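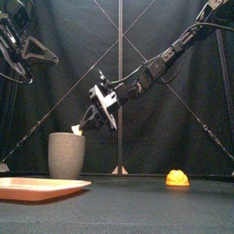 ## Helper arms for the kitchen counter: tips after a season with the Wirkico kit

I've been using the Wirkico two-arm tabletop kit since October, mostly for the fiddly little jobs of putting small things into cups and clearing things onto trays, and enough of you have written in from Prillville and beyond that I thought I'd better set down what I've learned. It's a kit you build yourself, it took me two long evenings and a good deal of tea, and I'm very fond of it - though I do have a grumble or two, which I'll get to!

**Start with one cup and one tray.** I know it's tempting to lay out the whole dinner service. Please don't. Give the arms one tall cup and one shallow tray with a bit of a raised rim, and let them do the same small drop over and over before you add anything else. My first job was 50 drops into the same cup, and by the end I knew exactly which of my settings were silly.

**Pick a cup with a wide mouth.** The fingers come in at a slant, so a narrow glass gets nudged. A tapered tumbler is ideal, and a rough or speckled finish is kinder than a shiny one, which throws glare back at the camera.

**Dark cover, light dishes.** I tried a flowered tablecloth first (pretty, hopeless). A plain dark surface under pale or pink dishes made a world of difference, and it hides crumbs too, if you're the sort of person who worries about that.

**Leave a hand's width between things.** The open gripper is wider than you'd think, and when the cup and tray are crowded together one finger will catch the rim of whatever it isn't meant to be touching. Slide them apart, and put anything you don't need that minute well off to the side.

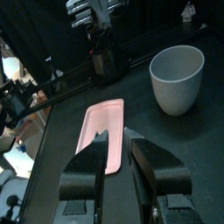
Do the spacing before you switch the arms on, by the way, and then keep your own hands out of it. I keep a wooden spoon nearby for pushing a stray piece back into reach once everything has been paused, and I've grown quite attached to that spoon.

**Slow it down at the rim.** The speed dial goes up to 100. I run the travel at 50 and the last little bit, where the fingers let go, at 15. It feels like watching paint dry, but I've had far fewer pieces on the floor.

**Wipe the fingertips.** A barely damp cloth, then a dry one. Flour is the worst offender, and anything sticky comes a close second. Never spray cleaner straight at the joints.

**Check the screws and the cables.** Once a week I go over each bracket with the little driver that comes in the box, and make sure every cable has enough slack for the arm to stretch right out.

Now, the grumbles. The printed guide is thin, and the page on setting up the second arm seems to have been written for someone who'd already done it. I paid 262 dollars for the kit at Batista, and the Brondon extended cover was extra, so do ask what's included before you get to the till. Spare fingertips are sold in pairs only, and mine took ages to come.

Would I buy it again? Yes, I would, for anyone who enjoys tinkering as much as tidying. If you only want a clean counter, a good tray and ten minutes after supper will still do you very nicely.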